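Section 3: Setting Out Your Ferkton Plain Blocks
Last revised 09/08/2019

By now you've got the lid off and the packing paper out of the way, so let's get the blocks onto a table. I've set mine up more times than I care to admit (kitchen table, workbench, my sister's porch) and this is the way I keep coming back to. If you have the big Flurkau box, model 2067, don't tip the whole thing out. Start with four blocks and leave the rest in the box until Section 6.

3.1 Choosing a spot

1. Find a flat table with a pale top. Dark tops work too, but raw wood is so much easier to look over against something light.

2. Wipe the top down and let it dry for 30 minutes. I know that sounds fussy! Bare wood drinks up water, though, and a damp patch will leave a ring on the underside of a block that no amount of rubbing will shift.

3. Put the table near a plain wall if you can. You'll be judging edges and heights by eye in a minute, and a busy wallpaper makes that harder than it needs to be.

CAUTION: Keep the blocks away from radiators and sunny windowsills. Dry heat can open up the grain.

3.2 The first row

4. Pick out four blocks, and make sure they aren't all the same size. You want a big one, a little cube, and something in between.

5. Stand them in a row, left to right, with a bit of room between them. The row doesn't have to be ruler straight. Mine never is.

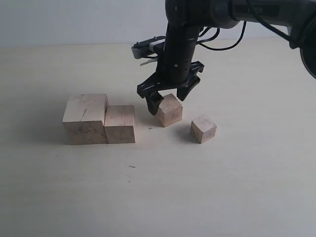
Four unpainted blocks set out in a loose row.

6. Check that each one sits flat. Press a fingertip on each top corner in turn – if a block rocks, turn it onto another face and try again. One that rocks on every face goes back in the box for sanding (Section 5).

NOTE: Don't oil, wax or paint anything yet. I did all of mine the first evening, I was so pleased with them, and then found out that half the faces needed sanding. It took me a whole weekend in September to get back to bare wood.

3.3 Looking the wood over

7. Take the blocks one at a time and turn each through all 6 faces. Run your thumb along the edges as you go. You're feeling for splinters and for any corner that took a knock in shipping.

8. Brush off loose dust with a dry, soft brush. An old shaving brush is lovely for this. Please don't use a wet cloth.

9. Set each block back in its place before you pick up the next, so the row stays as it was and you don't end up checking the same one twice (easily done with the little ones).

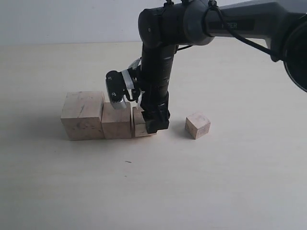

3.4 Marks, flecks and seams

Raw wood isn't tidy, and I get more mail about this than about anything else in the guide. Small dark flecks are part of the wood. So are streaks, and they're nothing to worry about unless you can catch a fingernail in one. A faint line across a face is worth a closer look. If it's smooth to the touch, leave it alone. If you can feel a step or a gap, set the block aside and write to Qiu, who handle the replacements, quoting part 526.

Pencil-like marks come off with a clean white eraser. Rub along the grain, gently, and blow the crumbs away. Colored erasers can leave a tint behind, so save those for your crossword.

10. Once you've been over all the faces, turn the best one on each block toward you. For the largest block, I go by the top and the front, as those are the two you'll see most of.

11. Step back and look at the row from table height. Crouch right down if your knees allow it. You're comparing the tops, and this is when you decide which block will be the base of your first stack.
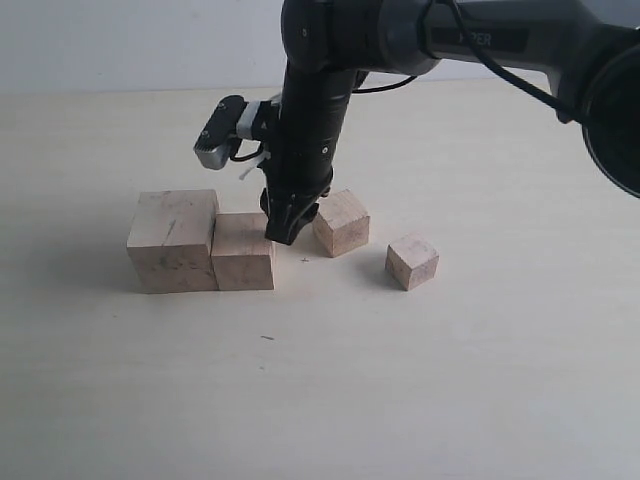 A reader in Erus wrote in to say that she skips the crouching altogether and lays a ruler across two tops at a time, and that she always takes the widest block for the base even when its best face has a streak in it. I tried it her way and I agree about the base. The ruler I could take or leave, but if your eyes aren't what they were, go ahead and use one.

12. Slide your base block forward, clear of the others, and leave the remaining three where they are. Stacking starts in Section 4.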